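Assistant Costume Maker and Extras Wanted for Clamthorpe, Season Two

Sarine Pictures is hiring for the second season of Clamthorpe, our streaming fantasy series about a fishing town whose people come back from the sea changed. There are two separate openings on this page. The first is a paid, full-time job in the costume workshop. The second is a call for background performers, which is paid by the day. Please read the part that applies to you before you write to us, and use the right subject line.

About the show

The first season ran to eight episodes and was filmed mostly indoors. Season two has 10 episodes and follows the harbor families inland to Riquelme, the walled town that was only talked about before. That means a lot of new people on screen and a lot of new clothes. Scripts for the first four episodes are locked. The rest are in draft and will change.

The series is directed by Aurel Bogdan. Costumes are designed by Ximena Iturra, who also designed season one. The assistant costume maker will report to her directly.

We don't use much computer work on the creatures. The Nadari, the half-drowned people who appear at the end of season one, are performers in suits, hoods and partial masks. In season two they have speaking parts and children, and they are seen in daylight. The old suits were built for dark sets and don't hold up close to the lens, so nearly all of them are being remade.

Opening 1: Assistant Costume Maker

This is a hands-on sewing and building job. It runs for 30 weeks, starting in April, with a possible extension of up to 4 weeks if reshoots are ordered. Workshop hours are 8:30 a.m. to 6:00 p.m. with an hour for lunch, five days a week. During filming you will sometimes be asked to be on set at 5:30 a.m. for fittings. On those days you finish early or are paid overtime, your choice, agreed with Ximena in advance.

What you will be doing:

Cutting and sewing garments from patterns supplied by the designer
Making duplicates of costumes for stunt performers and doubles, matched closely enough to cut together
Aging and breaking down fabric, including dyeing, sanding, waxing and painting
Altering garments at fittings and writing up the changes the same day
Repairing costumes overnight or between setups when we are filming
Keeping the stock book current, including fabric lots, dye recipes and what has been sent to the laundry
Helping performers in and out of the heavier suits

What we need from you:

At least two years of paid work in a costume shop, theater wardrobe, tailoring business or similar
Confident use of an industrial straight stitch machine and a serger
Good hand sewing
Experience with stretch and pile fabrics, such as fleece, terry and plush. A large part of the season two build is in these materials
The ability to read a commercial or hand-drafted pattern without help
A valid driver's license, as the workshop and the stages are in different towns

Useful but not required: foam work, leather work, millinery, mask fitting, or experience dressing child performers. If you haven't worked in film or television before, you can still apply. Two of the people in the workshop last season came from regional theater and one came from a bridal shop.

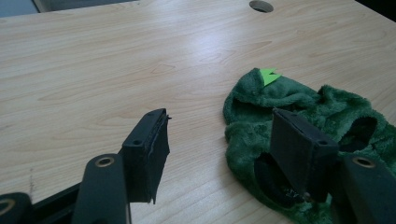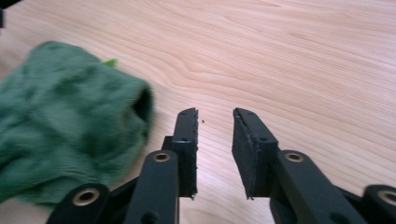 Dark green fabric on the table

Pay and conditions

Pay depends on experience, and we will give you a figure before the interview so that you can decide if it's worth your time. Overtime is paid after 45 hours in a week. Health coverage starts on the first day of the contract. Unused vacation days are paid out at the end.

The workshop is on the second floor of a former cannery office building. There is a freight elevator and a passenger elevator. Dyeing is done in a separate ventilated room on the ground floor. We supply machines, irons, dress forms, thread, respirators and gloves. You should bring your own shears and small hand tools. If any of your tools are damaged on the job we replace them.

You will be asked to sign a confidentiality agreement on your first day. It covers scripts, designs, photographs and anything you hear at fittings. You may use photographs of your own work in your portfolio once the episode has aired, and Ximena will tell you which pieces are cleared.

Parking is free. There is a bus stop at the end of the road but the last bus leaves at 6:20 p.m., so it is no use on late days.

How to apply for the workshop job

Send the following in one email, with the subject line "Costume maker":

A resume, two pages at most
Photos of up to 10 pieces you made yourself, with a line for each saying what you did and what someone else did
The names of two people we can call, and how they know your work
The earliest date you could start

Please don't send video, and don't send links that need a password. We don't need a cover letter. If there is something we should know that isn't in your resume, put it in the email.

Applications close at 5:00 p.m. on the last working day of the month. We will write to everyone who applies. Those on the short list will be asked in for a half-day paid trial, where you will cut and sew a small hood from a pattern, make one alteration to it, and talk through your portfolio with Ximena and the workshop supervisor. Parts and materials are provided. Travel to the trial is refunded up to a set limit, so keep your receipts.

Opening 2: Background performers

We are looking for about 116 people to play townspeople, guards, market traders and Nadari. No acting experience is needed. You must be at least 18, have the legal right to work in the country, and live close enough to reach the stages by 6:00 a.m. under your own steam. We can't pay for hotels.

Townspeople and traders: all ages from 18 up, all looks. Please don't cut or color your hair between applying and filming. Visible tattoos are fine on arms and legs and will be covered if needed. We can't use people with bright hair colors unless they are willing to wear a wig or head covering.

Guards: must be between 5 feet 8 and 6 feet 3, to fit the armor we already have. You will be on your feet most of the day and carrying a pole or shield. There is one paid rehearsal day.

Nadari: must be comfortable with a hood and partial mask for up to four hours at a time, with breaks. The suits are warm and you can't easily hear in them. Please don't apply for this group if you have trouble with closed-in spaces or with skin contact with latex. Movement or dance training is a plus. There are three paid rehearsal days with the movement coach, and you must be free for all of them.

Most background performers will be called for between two and six days across the shoot. Nadari performers should expect more, and we would like to keep the same group for the whole season. A day is ten hours including meals. You are paid for a full day even if we let you go early. Fitting time is paid by the hour.

Children's parts are being cast separately through an agency. Please don't send us pictures of your children.

How to apply as a background performer

Send an email with the subject line "Background" and the name of the group you want to be considered for. You can name more than one. Include:

Your full name and the town you live in
A phone number that takes text messages
Two recent photos, one of your face and one full length, in plain clothes and without a hat or glasses
Your height, and your chest, waist, hip, shoe and hat size
Any dates you already know you can't do

Phone photos are fine. Measurements matter more than photos at this stage, so please use a tape and don't guess. If we have to recut a costume on the morning of filming, someone else in the line waits.

We will only contact background applicants when there is a part for them, and that might not be until late in the shoot. If you get other work in the meantime, a short email to let us know is appreciated. Your details will be kept until filming ends and then deleted.

Questions

Can I apply for both openings? Yes, but send two emails. If you are hired for the workshop you can't also work as background.

Can I work part time in the workshop? Not in this job. We may need day workers for the large crowd scenes, and if you would like to be on that list, use the subject line "Day sewing" and send a resume only.

Is the workshop accessible? The main room, restrooms and kitchen are step-free from the passenger elevator. The dye room has one step. If you need changes to the trial or to the job itself, tell us in your email and we will work out what can be done.

Will I meet the cast? In the workshop, yes, at fittings. As background, you may be in the same scenes. Phones are handed in at the door of the stage in both cases and returned at meal breaks and at the end of the day.

Do I need to have seen season one? No, but workshop applicants who reach the trial will be sent two episodes to watch beforehand.

Email addresses for both openings are on the Sarine Pictures contact page. Please don't call the production office or come to the stages in person.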